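The Desk Plant Report, 2019-09-20

I promised in the last issue that I'd come back to the subject of plants on worktables, and then I got a pile of replies asking me to please get on with it. So, plants! Specifically the small leafy kind that sits next to you all day and quietly goes yellow while you answer email.

My own record is mixed. In February I bought a little green thing with round-ish leaves from Van Leeuwen, the garden place out past the rail yard, and I brought it to work inside my coat so it wouldn't freeze on the walk. It lasted all of 17 days. I was watering it every morning (I thought I was being nice) and the pot had no hole in the bottom. You can guess the rest. When I tipped it out, the roots smelled like a pond.

So I started over with a few rules, and I've been surprised how few of them I need. The first one is the saucer. Get the plant up off the table on something, even something very low, with feet if you can find one. I used to stand pots straight on the wood and I have two pale rings on my desk at home that no amount of oil has shifted. A saucer or a stand with a bit of air under it fixes that, and it also lets you slide the whole business over when you need the elbow room. Midano sells a plain black one that cost me less than lunch. I've bought three.

The second thing is the pot. I like white ones that get narrower toward the bottom. They take up less of the table where it counts, and the green looks so good against them – I really do think half the pleasure of a desk plant is the pot. If yours is the decorative kind without drainage, leave the plant in its plastic nursery pot and just drop that inside. Lift it out to water, let it drip in the sink, put it back. It takes two minutes and you will never have pond roots again.

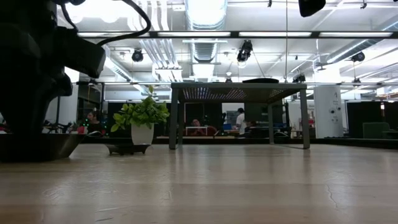
Watering is where most of us go wrong, and I'd put it at too much far more often than too little. I stick a finger in up to the first knuckle. Dry, I water. Damp, I walk away. In our big room at Werkix that works out to once a week in summer and a good deal less in winter, but please don't take that as a schedule, your room is a different room. The lower leaves go yellow first and start to droop over the rim, and people panic at that. A few yellow ones at the bottom are no big deal. Pinch them off and carry on. If it's half the plant, go check the roots.

Light is the part I still argue about with people. We have a lot of ceiling lights on for most of the day, and I used to say that overhead lighting was useless for anything green. I take it back, mostly. I put a cheap meter next to my plant and got 800 lux on a gray afternoon, almost all of it from the ceiling, and the plant has been putting out new growth ever since. It does send one stem shooting up way above the others now and then. You can snip that just over a leaf and it fills out underneath, or you can leave it. I tend to leave mine, I like a bit of a mess on top.

Then there's the table itself. A couple of you asked how to look after a wood-look top that gets real use, with stuff being dragged around on it all week. Felt pads under anything metal with legs, that's my whole answer. Scratches happen anyway. I have stopped minding the long pale ones, and the short dark ones I rub with a wax stick, which helps more than I expected. What I would watch for is any crack that seems to be getting longer, and keep the watering can well away from that end.

The plant swap is back too. Last time we had 145 cuttings on the tables by the end of the morning, and I went home with far more than I brought, as usual. Ciltura is lending us their front hall again. Bring cuttings in damp paper towel inside a bag, write the name on the bag if you know it, and write "no idea" if you don't (there's a whole table for those and it's the most fun one). Spare pots and saucers are welcome, chipped ones included.

And if anybody has managed to keep a fern alive in an office for longer than a season, please write in and tell me how. I've got one on my windowsill right now and it is dropping bits all over my keyboard.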